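Section 4: Setting Your Daily Targets

Before you start, finish Section 3 (pairing the scale). You will need your height, your current weight and ten minutes. The Oterness app works without the scale, but you will have to type in each weigh-in yourself.

4.1 Enter your starting weight

1. Open the app and tap Profile, then Body.
2. Step on the scale barefoot and stand still until the number stops blinking.
3. Tap Accept. The weight appears at the top of the Body page.
4. If the number looks wrong, tap Discard and weigh again. Move the scale to a hard floor first. Carpet gives a low reading on most models.

Note: Weigh in at the same time each day. Morning is best, after using the bathroom and before breakfast. Weights taken at night are saved but left out of the trend line unless you turn on All Readings.

4.2 Set the calorie target

1. Tap Targets, then Energy.
2. Choose Maintain, Slow or Steady. Slow is the default.
3. Read the suggested number. For the sample profile used in this guide, Maintain gives 1992 and Slow gives 1530.
4. To use your own number, tap the pencil and type it in. Tap Save.

The app will not save a target under 1306 without a clinic code. If your dietitian has given you a code, enter it under Profile, Care Team.

Caution: Do not use Slow or Steady if you are pregnant, breastfeeding or under 18, or if you have ever been treated for an eating disorder. Talk to your doctor before changing the target if you take insulin or any medicine that lowers blood sugar.

4.3 Split the day into meals

The app starts with three meals and one snack. You can have up to nine entries a day, though most people find that more than five is hard to keep up with.

1. Tap Targets, then Meals.
2. Drag the sliders until the split looks like the way you eat now. A lunch of 462 calories is fine if dinner is your main meal.
3. Tap Lock on any meal you do not want the app to adjust.

Unlocked meals change during the day. If you log a large breakfast, the app takes the difference out of what is left — it never carries it over to tomorrow.
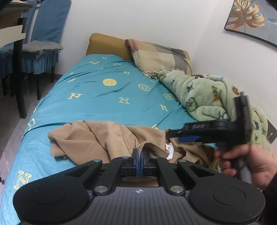
Sheet with smiley faces and letters

4.4 Set the wind-down reminder

Late snacking is easier to spot when the app knows when your day ends.

1. Tap Reminders, then Evening.
2. Pick your usual bedtime. Shift workers can set a separate time for each day of the week.
3. Choose how early you want the reminder. The shortest setting is 30 minutes.
4. Turn on Quiet if you want a banner with no sound.

Note: Anything logged after bedtime still counts toward the same day until 3 a.m. To change the cutoff, go to Profile, Day Settings.

4.5 Check your first week

The Week page stays gray until you have logged four full days. After that it shows your average intake and your trend weight. Day-to-day swings of a pound or two are normal and mostly water.

If the trend line is missing, check that the scale is linked to the right profile. Households that share a Simwood scale should repeat step 3.6 for each person.

Section 5 covers adding foods and saving recipes.

Guide text: Faustino Tovar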